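Newsroom > Standards and Guidance > Data Recording

Flendurwood publishes good practice guide for hand-held gripper recording

Free guide sets out 29 rules for people, rooms and equipment when manipulation data is collected by hand

5/17/24

Flendurwood, the company that runs recording sites for robot training data, today published a good practice guide for work done with hand-held grippers. It covers how a session is prepared, what the people in the room must be told, how faces and private items are handled in the recordings, and what checks a tool must pass before it is used. It can be downloaded free of charge and may be copied or adapted by any organisation.

The guide was written with Jureo, which makes and services gripper tools, and Bachmann, a workplace safety consultancy. It contains 29 rules, each with a short note on how to check that it has been followed. A first draft was sent out for comment last year. The authors received 162 comments from operators, site managers and engineers, and the guide includes a table showing how each was dealt with.

Existing safety standards for industrial robots deal mainly with powered machines and the guarding around them. They say little about a person carrying a gripper by hand in an ordinary room, often with other people working close by. Sites have so far written their own rules, and these differ a good deal from one to the next. An operator who moves between sites may have to learn a new set each time.
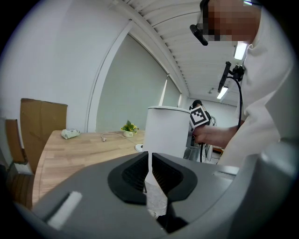 The rules on people come first. Everyone who may be recorded must give written consent before the session, including those who are only passing through. Faces must be obscured before any footage leaves the site, and the unobscured files must be deleted within two working days. Anyone may ask for a recording to stop, and they do not have to give a reason.

Operators may work for no more than 29 minutes without a break. Any equipment worn on the head or body must be fitted by the person wearing it, or with their agreement, and must come off during breaks. Cables should be kept short enough not to catch on furniture and should be checked before each session begins.

The section on rooms asks for an agreed layout, drawn up in advance, with clear floor space on the operator's side of the table. Blinds and lights should be set before the first recording and left alone until the last. Letters, screens and family photographs are to be taken out of the room or covered. Ordinary household objects may stay — the guide does not ask for bare rooms, and its authors take the view that everyday surroundings make for more useful data.

For equipment, the guide sets a daily check and a fuller monthly one. Finger pads must open and close evenly and be free of splits. Printed markers used for tracking must be flat, clean and firmly fixed, and must be replaced when a corner lifts. A tool that has been dropped goes back through the full check even if no damage can be seen. Jureo has supplied a one-page sheet for the daily check, and this is printed at the back of the guide.

The final section deals with records. Each session should have a log giving the tool used, the layout, the consent forms held and any stoppages. Near misses are to be written down on the same day. Sites are asked to keep logs for as long as the recordings themselves are kept.

The rules were tried out over the winter at Uria, a training centre with kitchens, workshops and meeting rooms that can be set up in different ways. The trial ran to about 175 sessions. Several rules were changed as a result, among them the one on breaks, which had first been set by the number of tasks completed. Operators found this hard to keep track of and asked for a time limit.

The guide is voluntary and does not replace national law on health and safety or data protection. Flendurwood will apply it at all its own sites from September and will ask its contractors to do the same. Bachmann will offer site visits to organisations that want an outside check against the rules, though no certificate will be issued at this stage.

Comments on the published version can be sent through the form on the Flendurwood website. A revised edition will be prepared once the guide has been in use for a full year.

Filed under: Press releases, Automation, Safe working

We use cookies to remember your settings and to see which pages are read. You can change your choices at any time under Cookie preferences.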